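Keeping backyard grapes after picking: how long, and do you wash them first?

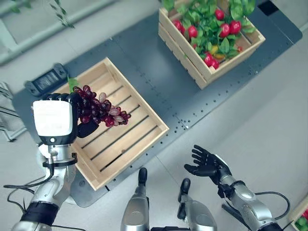

We've got two red table grape vines along the side fence and this is the first year we've had more than the birds could eat. Last year I picked everything over one long afternoon, rinsed it all in the laundry tub and put it in the fridge in zip bags. By the end of the week most of it had gone soft and there was grey fuzz around the stems. I ended up composting nearly the lot.

What I'd like to know:

Should I wash them before they go in the fridge or leave it until we eat them?
Is it better to keep them on the bunch or pull the berries off?
Can I leave them on the vine and pick a few at a time, or do they go past it?

We're in Trotitside, so it's warm in the day and there can be rain late in the season. I have the bottom shelf of the garage fridge to use, plus one crisper drawer. No cool room or cellar. I don't want to make wine, and my husband won't eat jam.

Updated to add: the vines came with the house so I don't know the variety. Red going on purple, seeds in some of them, fairly thick skin.

Last updated: June

3 answers

Answer from Trilok Sisodia (marked as most helpful)

Don't wash them until you're going to eat them. Water sits in the middle of the bunch where the berries touch and that's where the mould starts. The dusty coating on the skin is natural and helps keep moisture in, so leave it alone and handle the bunch by the stem where you can.

Keep them on the bunch. When you pull a berry off, it tears a little hole at the top and it will go off from there. Use snips or kitchen scissors on the vine and don't twist. Then go over each bunch and cut out anything split, squashed or bird-pecked. Cut the small stalk behind the bad berry so you don't leak juice on its neighbours.

Pick early in the morning after a few dry days. If it has rained, wait for the bunches to dry out. I've picked at 7 a.m. with heavy dew on and regretted it.

Get them cold quickly. I put mine one layer deep in shallow boxes with a sheet of paper towel underneath and straight into the back of the fridge. If you use a crate with a slatted bottom the air gets through better, but check it for splinters and rough edges, and scrub it out and dry it in the sun before the season starts. Old juice in the corners will spoil a new batch.

The zip bags were most of your trouble. A bag with holes in it is fine. A sealed one sweats. Set your crisper to the high humidity side if it has a slider, and don't keep onions near them because they pick up the smell.

Going by my own vines, picked dry and kept cold, the thick-skinned ones last me 3 weeks and sometimes 29 days. The thin-skinned green ones are lucky to see two weeks. Look through them every few days and take out the bad ones.

On your last question, yes, you can leave them hanging for a while. They don't get any sweeter once they're off, so taste before you cut. The berries furthest from the stem end ripen last, so try one from the tip. If rain is forecast and they're ripe, pick them. Ripe grapes take up water and split.

Answer from Gusine

Agree with the above. I'd add that you can freeze what you can't get through. Wash, dry properly on a tea towel, take off the stems, freeze on a tray and then bag them. Kids eat them straight from the freezer (cut them up for little ones, whole grapes are a choking risk fresh or frozen). They go mushy when thawed so don't plan on putting them in a salad.

We did 4 ice cream tubs last year and still had some at Christmas. Seeds are a bit annoying when frozen. You could halve them first and flick the seeds out but it takes ages.

Also net your vines earlier than you think, and use the fine mesh so wildlife doesn't get tangled.

Answer from joshi71

just give them to the neighbours, thats what we do. or juice them. Mum rinses hers in vinegar water and says it works but she also eats them in 3 days so who knows

Related questions

Why are my grapes splitting on the vine?
When to prune an old grapevine that hasn't been touched in years
Is the white powder on grape leaves mildew?
Vatach fridge crisper drawer keeps filling with water
Best way to store figs after picking
Can you dry grapes in the oven?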